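Home Threads Topics Saved About Log in

Filed under: Furniture & Interiors / Film and TV design

Athina Zervas
27 September 2022

OK, I have been wanting to do this one for ages. A thread on the stacking chair in the canteen scenes of Sitedow, because I've now watched the whole series three times and on the last go I was mostly looking at the seating.

If you haven't seen it: Sitedow is a six-part drama set on a research station where the staff slowly stop talking to each other. Lots of corridors, lots of humming. And in every single episode, somebody sits down in the canteen on a low orange chair with a curved one-piece back and these lovely splayed steel legs.

That chair is the Xenos. It was made by a small company called Brerine, and it was never meant to look like the future at all! It was drawn up for school dining halls. The brief was that it had to stack, it had to wipe clean, and a ten-year-old had to be able to carry two at once.

I found this out because I bought one at a house clearance (badly scratched, one foot missing, I love it) and there was a paper label still stuck under the seat. Model name, Brerine's old workshop address, and a number: 247.

So of course I then had to find out what 247 meant. Serial number? Batch? Color code? I wrote to Stavros Zacharopoulos, who worked in the Brerine shop as a young man and now repairs chairs out of his garage, and he rang me back the same evening. We were on the phone so long my battery died.

It's the mold number! Each mold got its own number, and when one wore out they started the next. Stavros says you can tell a late mold from an early one by running your thumb along the back edge of the seat. Early ones have a crisp little lip. Later ones go soft, almost like a bar of soap that's been used a few times.

Mine is soft. I've been running my thumb along it all week.

Now, the Sitedow chairs. The set decorator bought 40 of them from one seller, and they came in four different colors, mostly a tired green. The orange you see on screen is paint. If you pause in episode two, when the doctor drags her chair back from the table, there's a flash of green on the inside of the leg bracket where the spray didn't reach. I yelled.

Somebody is going to ask so I'll get ahead of it: no, the chairs in the director's office are not Xenos. Those are Nasar lounge chairs, the high-backed ones with the button on the headrest. Completely different animal, much more expensive, and (sorry) much less comfortable. I sat in one at a fair and my feet didn't touch the floor.

But look at how the two are used together! The Nasar is only ever shot from the front, with the person sitting dead center, like a passport photo. The Xenos is nearly always shot from behind or from the side, so you get that curve of the back against somebody's shoulders. You know who's in charge before anyone opens their mouth.

We use cookies to remember your settings and to see which threads are being read. Accept all / Manage choices

Back to the making of it. Stavros told me the legs gave them the most trouble. The first ones were straight, and when you stacked more than five the whole pile leaned. Splaying the legs fixed the lean and also gave the chair its look. He was a bit embarrassed that I think they're beautiful. "We just wanted them to stop falling over," he said.
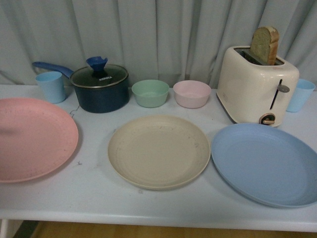 He also said the shop sold 3,004 in its best year, and that he remembers the figure because the owner wrote it in chalk on the loading door and it stayed up until the door was replaced. I would give a lot for a photo of that door. If anyone's family worked there, please, please look in the album.

Prices, since a few of you messaged after my last thread. The cleanest one I've seen lately was listed at 225 dollars, which made me gulp. Scruffy ones go for far less, and scruffy is fine! The shell is tough. Check the screws under the seat and check the feet. Replacement rubber feet from a hardware store will fit if you soften them in hot water first.

Please don't repaint yours orange, though. Or do, it's your chair. But find out what color it is under the arm of the bracket before you decide, because the original mustard is gorgeous and hardly ever turns up.

One thing I still can't work out. In the last episode there's a single Xenos by the airlock with armrests. Stavros swears Brerine never made an arm version. So either the props people added them or there's a version he never saw. I've paused it so many times and the bolts look right to me.

If you've got one with arms, or even holes where arms might have been, turn it over and tell me the number on the label. Replies are open!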